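Kendley Folding Chair Review: Fine for Guests, Less So for a Desk

Posted Sep 25, 2025

I bought a set of 4 Kendley folding chairs in August for our place in Stellville. We have a small dining table and not enough seats when family comes over. The set cost less than one decent wooden chair.

They arrived in one flat box with no assembly needed. The seat and back are plastic and the legs are thin metal. Kendley lists a weight limit of 200 pounds per chair, so check that before you order. The Cusi chairs I looked at first had padded seats but took up twice the space in the closet.

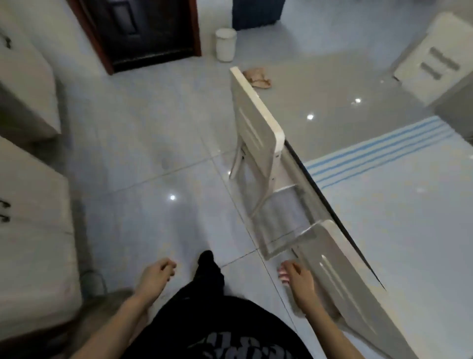
White folding chair, partly folded, on the tile floor.

Opening them is easy. Closing them took some practice. The hinge on one chair was stiff for the first week and I had to push the seat up with my knee. A drop of oil fixed it.

Comfort is average. I sat through a three-hour card game and was ready to get up by the end of it. For a meal they are fine. I also tried one at my desk for a few days and went back to my old chair, mostly because the back is too upright for typing.

The rubber feet are the weak point. Two came off when I dragged a chair, and I found them under the couch. I glued them back on and they have held. The Fistside store in town sells replacement caps in packs of four.
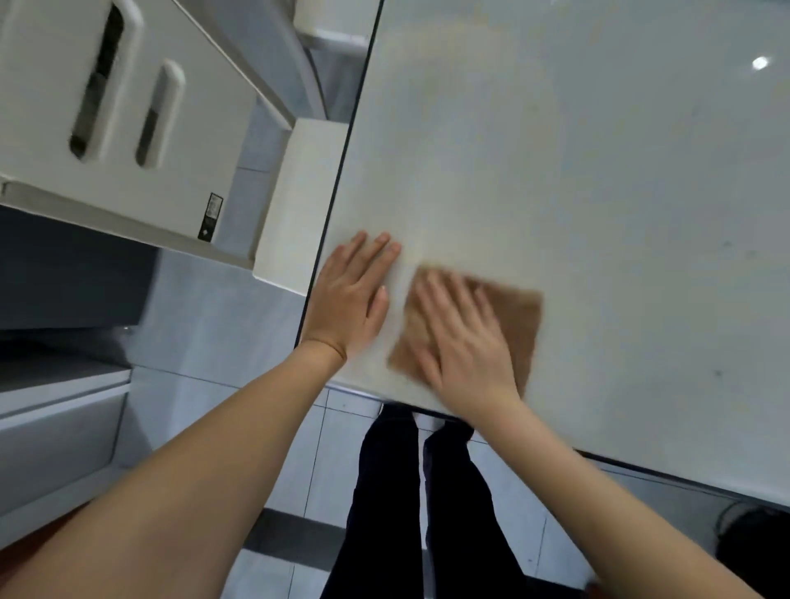

Do they stack flat against a wall?
They do if you lean them all the same way, but more than three will start to slide on a smooth floor.

I would buy them again for guests. Three stars out of five, with one taken off for the feet and one for the stiff hinge.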